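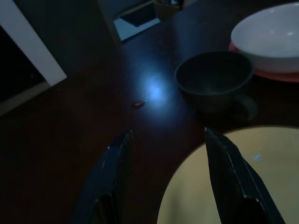
*Fig. 1. Dark wooden tabletop in low light.*

**Where Jastside Eats: a project on tables and mealtimes**
Fergus Buchanan, 10/28/23

When I first put my name down for this project I meant to write about recipes. My grandmother had a drawer full of them, and I thought I would ask people in Jastside for theirs and see which dishes had been handed down and which had been given up. But the first person I visited, a retired bus driver on Louro Street, spent the whole afternoon telling me who used to sit where. I came home with one recipe (for barley soup, and very good it is too) and pages and pages about chairs. My tutor, Veronica Pîrvu, read them and told me to follow the chairs, so I did.

## How I went about it

I wrote a short questionnaire and had 600 copies printed, which went through letterboxes in Jastside and in Grusley, the newer estate over the railway line. I asked where people ate their main meal, who with, and whether it had been different when they were children. Some 50 came back filled in. That was fewer than I had hoped for, though several had extra sheets stapled on and one had a drawing of a pantry. I then visited anyone who had ticked the box to say they would talk to me, and I typed up my notes the same evening while I could still read them.

I should say that people who send back a form about mealtimes are probably people who like mealtimes. I can't pretend my answers speak for everyone in the town.

## What people told me

Nearly all the older people had grown up with one table that did for everything. It was where you ate, but also where the pastry was rolled, the homework was done and the bills were gone through on a bad evening. One lady in Grusley remembered her father mending clocks at one end while her mother fed the baby at the other, and she said there was a line between the two halves that you did not cross with jam on your hands.
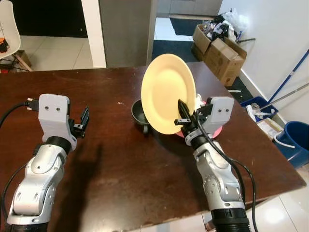
Marks came up again and again without my asking. People would tell me about an iron set down too soon or a ring left by a paint tin, and they nearly always knew whose fault it was. Two sisters I met together had been arguing about the same scorch for most of their lives and were happy to start again for my benefit. Hardly anyone wanted these things sanded out. A few had bought a cloth to cover them up and then stopped using the cloth.

The younger households gave shorter answers, but I don't think they cared any less. Many ate in two sittings because of shifts at the Davell bakery, with a plate kept under foil for whoever was late. One father said he has his supper alone at ten most nights, and his daughter comes down in her dressing gown to sit with him – she is supposed to be asleep, and he has never once sent her back up.

## What I would do differently

I would ask about breakfast. I left it out to keep the form to a single side, and then everybody wanted to talk about it. I would also go back to the Louro Street house with a proper recorder, as my notes from that first visit are mostly arrows.

The typed interviews are in the appendix, with the barley soup on the last page.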